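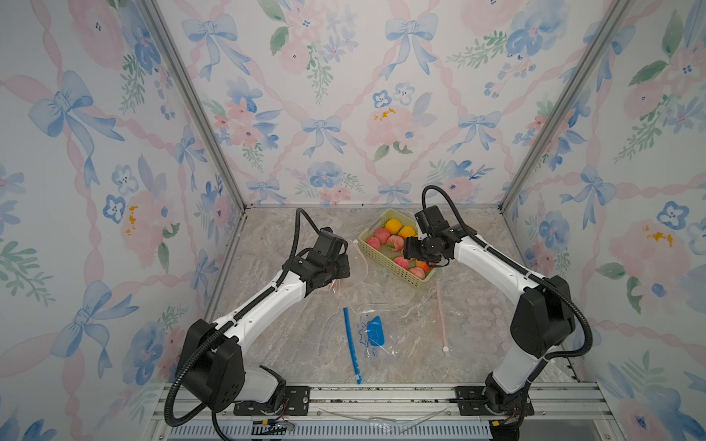 Wall covering, bay 3748: floral pattern with diagonal pink bands, aluminium corner posts.

Filed under: Premises > Wall coverings > Inspection sheets

Flallovholm site, interior linings check, 12/10/2023

1. Seams: closed at eye level. One lifting near the skirting in the store -- re-paste.
2. Damp reading, outer wall: up to 40 on the Plollico meter. Pass.
3. Fire rating label on spare rolls: missing on one roll. Do not hang until Erraji confirms the batch.
4. Gap to heater: 70 mm measured, 1000 mm required. Fail. Move the heater.
5. Socket plates: tight, no paper trapped behind.
6. Paste store: lid left off, tub discarded.

Items 3 and 4 stay open. Recheck in June with the Skaltarau linings.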